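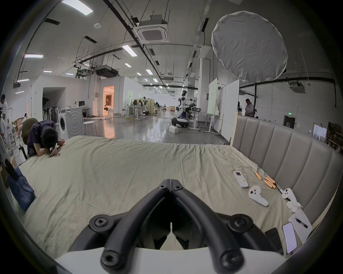
Voting Patterns in a Campus Dance Contest
Glykeria Tsoukalas and Nesma Shawky
Media and Audiences, final project

1. Background

The Akthorpe Dance-Off is a student version of the celebrity ballroom shows on TV. It ran for six weeks in October and November, with 11 couples at the start. Each couple got a score from three judges and a share of the online audience vote, and the two were added together with equal weight. The lowest total went home.

We wanted to know if the audience vote followed the judges or went its own way.

2. Method

We used the judges' scores read out on the night and the vote shares posted on the Flukari page the next morning. The page gives shares only, so we don't have the raw count for each couple. The organizers told us the total was under 2000 in week one and just over 3000 for the final. We also talked to 15 people who had voted at least twice.

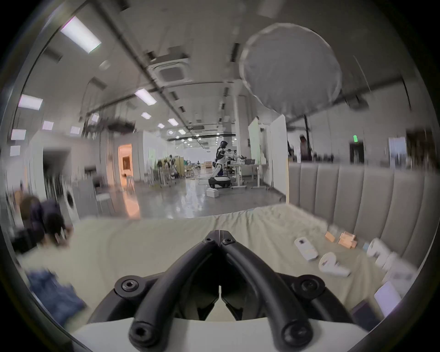

3. Results

In the first two weeks the audience ranking was close to the judges' ranking. It split in week three, Movie Night, when the Olaniyan couple got the lowest score for a stiff tango and still had the second highest vote share. They stayed until week five.

Most of the people we talked to said they picked a couple early and stuck with them. Four said they voted harder after a low score, to keep their couple in. Only two had ever switched.

Running order seemed to matter less than we expected. The couple who danced last was sent home in two of the weeks.

4. Limits

One season is a small sample. Our interviews were mostly with people from Farkau Hall, where two of the finalists live, so loyalty may look stronger in our notes than it was across campus.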